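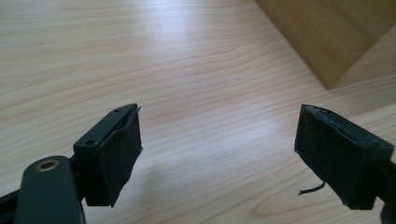 Your Questions About My Pale Wood Table

I get asked about the table more than anything else on this blog, so I'm putting all the answers on one page!

Is it real wood?

The top is thin and I've never had the nerve to sand a corner and find out. I bought it secondhand in Starnley and the seller didn't know either (she just wanted it out of her hall). I treat it like it might scratch, and we get along fine.

Doesn't the glare drive you crazy?

A little! Pale wood with any shine to it bounces light right back at you. I moved my chair to the short end and that helped more than the 2 lampshades I tried.

What do you clean it with?

A damp cloth and one drop of dish soap, then a dry cloth. I go along the grain out of habit – my grandmother would haunt me otherwise.

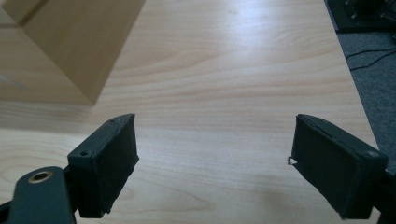

By Irja Kinnunen | 2023-05-15 | 12 comments

Can I keep a box on it all the time?

I do, but lift it when you move it, please don't drag. I stuck felt dots under mine last December and wish I'd done it sooner.

Will it go with darker furniture?

Mine lives next to a nearly black bookcase and I love the two together. Tan and honey colors are the easy choice if you're nervous.

Would you buy it again?

Yes, and I'd still haggle.

11 shares

Get new posts by email. We use cookies to remember your settings. Accept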